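Hoshino pulls Lostuvis vote as majority splits again

Council President Haruna Hoshino took the Lostuvis bus depot bill off the floor late in the evening, after four of her own members told her they would not vote for it. No new date. She said "soon," then said it again on the stairs.

It's the second time since March that the Storwood County majority has walked up to a vote and turned around. The first was the parking fee. This one is bigger, and louder, and the shouting could be heard in the hallway through two closed doors.

The bill would give the county the right to buy the old freight yard off Hashmi Road and lease most of it to Fondska, the bus operator, for a new depot. Hoshino wants it. The mayor's people want it. Faisal Khokhar, who represents the streets on either side of the yard, doesn't, at least in the form it's in now, and he's brought three colleagues along with him.
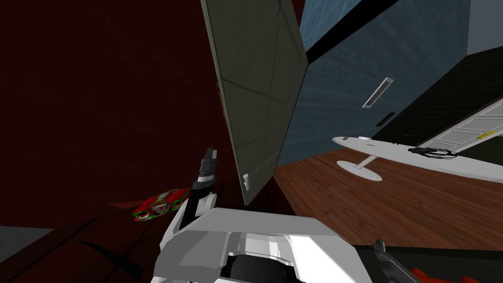 Open cabinet door with a small white handle, maroon wall to the left.

The math is short. Hoshino's side holds 12 seats. The bill needs nine votes. She can lose three of her own and still pass it without any help from across the aisle, and for most of the afternoon she thought she had lost three. Then Aqeel Farooqui told her he was a no too.

Farooqui's name wasn't on anyone's list. He ran with Hoshino, sits next to her, and gave the speech nominating her for president. He said he'd read the lease on the train in and got stuck on one page, the one that lets Fondska hand its share of the site to another company with 30 days' notice.

"Thirty days. I gave my last landlord more than that," Farooqui said. "I like the depot. I don't like that page. Take out the page."

Hoshino's office says the page can't just be taken out, the lease was negotiated as a package and Fondska would have to agree to reopen it. Fondska did not return two calls.

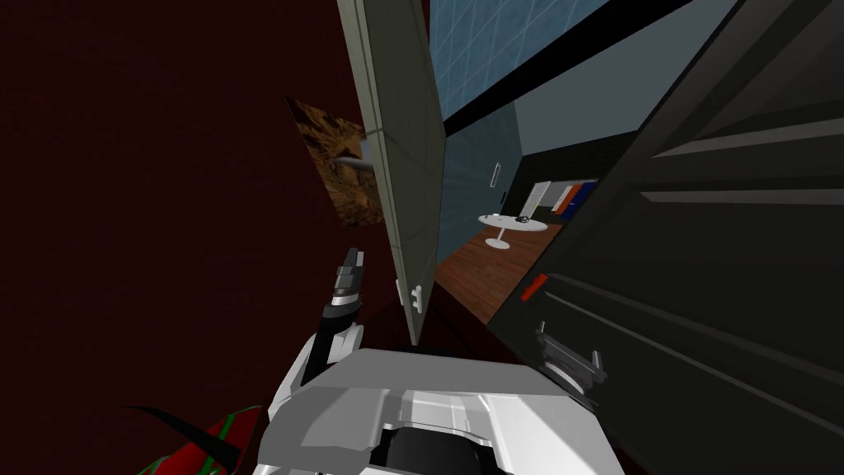
IMKE DIEKMANN

The closed meeting was called for 4 p.m. and was supposed to be quick. It wasn't. Three people who were in the room, and who asked not to be named talking about a private meeting, gave accounts that mostly match.

Hoshino opened by saying she would call the vote that night no matter what and she expected people to remember who helped them last fall. That went over badly. Khokhar stood up and said he hadn't been helped by anybody last fall, he'd knocked on the doors himself, and that if she wanted to talk about loyalty she could start by coming to one of his meetings on Hashmi Road. Somebody told him to sit down. He stayed standing. One member left to take a call and didn't come back for most of an hour.

After that it was mostly about housing. Khokhar's group wants the north end of the yard set aside for apartments, 326 of them, in an amendment he filed in the spring and that has never been brought up. He says the depot fits on what's left. Hoshino's staff says it doesn't, not with the turning space the longer buses need, and that the amendment would send the whole plan back to the drawing board.

Neither side has put out a drawing. Both say they have one.

Khokhar did bring paper, a petition from residents near the yard with 1395 names on it. It asks for the housing and for a limit on overnight engine noise. He dropped it on the table in front of Hoshino and it stayed there through the rest of the meeting, two of the three people said. The third didn't remember it.

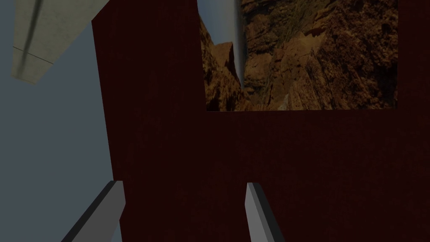
And none of that is really new, which is what bothers the members who just want to vote and go home. The yard has been argued over by three council presidents. The last one had a deal and lost it over fencing. Hoshino took the job promising that bills would come to the floor finished, no more surprises, and for the first few months that held. The budget passed clean. So did the library hours. She leaned on people one at a time, by phone, early in the morning, and it worked.

Then the parking fee. Members from the outer districts said they found out about the final number from reporters. She pulled it, apologised in private and moved on, and the outer district members got a promise that they'd see every bill two days ahead.

They say they got the Lostuvis lease at lunchtime.

Hoshino doesn't dispute that. "It came late, it came late to me as well," she said on her way out. "I'm not going to pretend we did that part right. But the depot is the right thing and I think most of them know it."

Asked if she would bring Khokhar's amendment up for its own vote, she said she'd talk to him. Asked when, she said she'd been talking to him all day.

Minority Leader Mohsin Rana had the easier night. His five members were always going to vote no and he said so before lunch. He said he'd been ready with a speech and was sorry not to give it.

"They've got the seats. They've had the seats all year," Rana said. "If they can't pass a bus depot with that I don't know what they're for."

He wouldn't rule out a trade. Rana has been after the majority to restore money for road repair in the hill districts, and two of his members have hinted they could live with the depot if that came through. Hoshino has said before that she won't pass big bills with Rana's votes if it means leaving her own people behind. She was asked if that still stands. She said it was late.
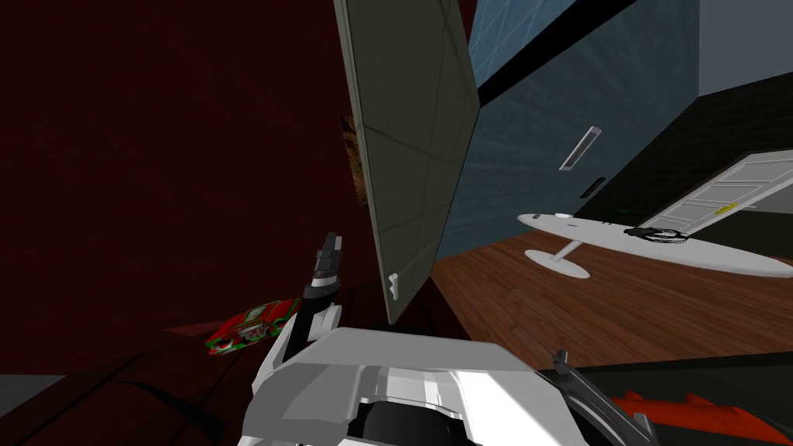

County Government Desk

What happens next depends on who you ask. The president's office wants to go back to Fondska with a narrow fix to the transfer page, which might bring Farooqui back and would leave her with nine, nothing to spare. Aides were already working on wording before the building closed. Farooqui said he'd look at it, and that he'd want to look at it for longer than a lunch hour.

Khokhar isn't offering anything that small. He wants the amendment on the floor and he wants it voted on before the depot, not after. His two other allies have been quieter, and one of them told colleagues she could be talked into a study of the north end in place of a firm number. Khokhar said a study is where things go to sit.

There is a clock on it, sort of. The yard's owner has agreed to hold the price until the end of summer. After that the county would be bidding like anybody else. Hoshino brought that up twice in the meeting, according to the people in the room, and Khokhar said a price hold can be extended and that somebody should pick up the phone and ask. It's not clear whether anyone has. The owner's lawyer declined to comment.

The drivers who would work out of the new depot are watching too. A small group of them had come to see the vote and sat in the public seats for two hours before they were told their wasn't going to be one. One said the current garage floods at the back and that he didn't much care who got the credit.

The council did get a few things done once it finaly came to order. It approved a new contract for street lights, put off a zoning appeal at the request of both sides, and thanked a retiring clerk, who got a standing ovation from everyone in the room. Khokhar and Hoshino both spoke for her. Then they left by different doors.

The next regular session opens at 6 p.m. The depot bill is not on the draft agenda, though the president can add it up to the morning of.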